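IRNESS TENANTS' ASSOCIATION
Minutes of the General Meeting
13/12/2021

4 min read
2 comments | 3 shares

1. Call to order

The meeting was called to order at the usual hour by the Chair. A quorum was present. The minutes of the previous meeting were approved with one correction: under Laundry Room, "dryer" should read "dryers."

2. Heating and hot water

The Chair reported that management has received a written quote from Joly for replacement of the circulating pump serving the upper floors. The quote covers parts and labor but excludes disposal of the old unit. Members asked whether the work could be completed before the coldest part of the winter. The Chair has requested a start date in writing and will post it by the mailboxes when received.

A member from the north side reported banging in the pipes at night. Residents with the same complaint are asked to note the time and the room and leave the note in the Association's box. 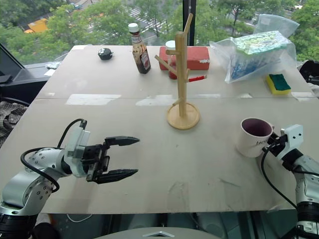 3. Window cleaning and seals

The contract for exterior window cleaning ends in June. It was noted that the current contractor missed the courtyard side on the last visit and has not issued a credit. The Secretary will write again. Two members reported drafts at the window seals and were advised to submit a repair form, as verbal requests to the front desk are not being logged.

4. Shared kitchen and dishes
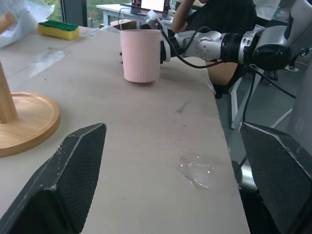 The Association again discussed dishes removed from the shared kitchen and left elsewhere in the building. Replacement costs have been charged to the general fund without a vote, and several members objected to this practice. It was agreed that the shared stock should be easy to tell apart from residents' own, and the pale pink cup with the fine vertical ribbing was put forward as a suitable pattern. One member considered ribbed cups harder to clean. Moved and seconded that the Association adopt a single pattern for future purchases, with spending not to exceed $1000 and to be approved in advance. Carried, three opposed.

The request for a second refrigerator was tabled until the electrical load on that circuit has been checked.

5. Front steps and cornerstone

The stone steps at the Grirndale Street entrance continue to settle. The handrail on the left side is loose at the base and should not be relied upon. Management proposes to reset the lower steps and repoint the wall next to them. Members asked that the 1891 cornerstone be covered during the work and that no sealant be applied to it. Agreed without objection.

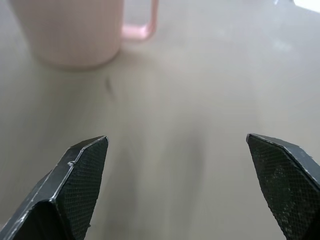
6. Trildale parking lot

The lease on the overflow spaces at the Trildale lot is due for renewal. The owner has proposed an increase and a shorter term. Members were divided. It was agreed to ask for the present term at the new rate, and to report back before anything is signed. Permit holders should continue to display the current tag.

7. Other business

Packages are not to be left against the fire door. The bulletin board key has been found.

8. Adjournment

There being no further business, the meeting was adjourned. The date of the next meeting will be posted in the lobby.

Respectfully submitted,
The Secretary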